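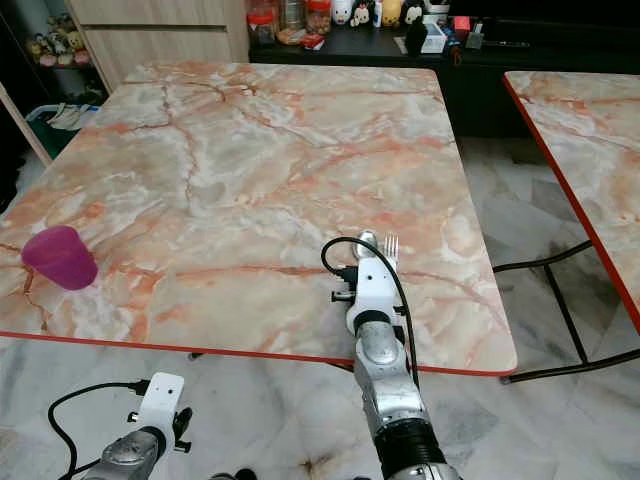 4.2 Surface pattern and the detection of residue

Patterned tabletops are common in shared dining rooms, and cleaning staff often report that dried spills are harder to find on them than on plain ones. We tested this in the two dining halls of the Podano site. Each hall was fitted with plain off-white tops for the first half of the study and with veined tops for the second. The order was not reversed, and a learning effect cannot be ruled out.

Spills were prepared from diluted tea, starch solution and a tomato base (Böttcher, used as supplied). A fixed volume was placed with a pipette and left to dry for 30 minutes. Staff then wiped the tables on their normal round and marked any spot they had noticed on a paper plan. Steinbach and Mishra checked the plans against the placement sheets without knowing which kind of spill had been used.

Tea was missed more often on the veined tops than on the plain ones. The difference was largest where the dried ring lay across a vein of similar color. Starch was missed at nearly the same rate on both - it shows mainly by its lack of gloss, and the pattern has little effect on that. The tomato base was found in almost all cases.

Figure 4 shows a veined top of the pale cream and rust-orange type, with two stainless steel bowls nested near the middle. Polished metal adds a second problem for the observer, as reflections in the bowl compete with the faint gloss changes that mark a dried film.

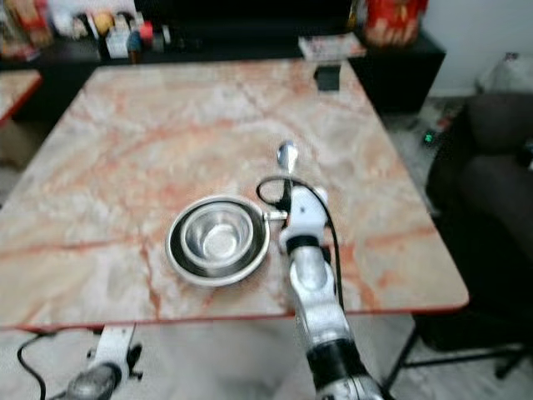
Lighting was the other main factor. Under the ceiling lamps alone, staff needed roughly 11 seconds to inspect a plain top and longer for a veined one. With a low side lamp the gap became smaller but did not close. Ruchti repeated the side lamp runs in December, when daylight had faded before the evening round, and obtained the same ranking.

Plans from 8 rounds were left out of the analysis because the placement sheets were incomplete. Including them does not change the direction of any result, although the interval for starch becomes wider.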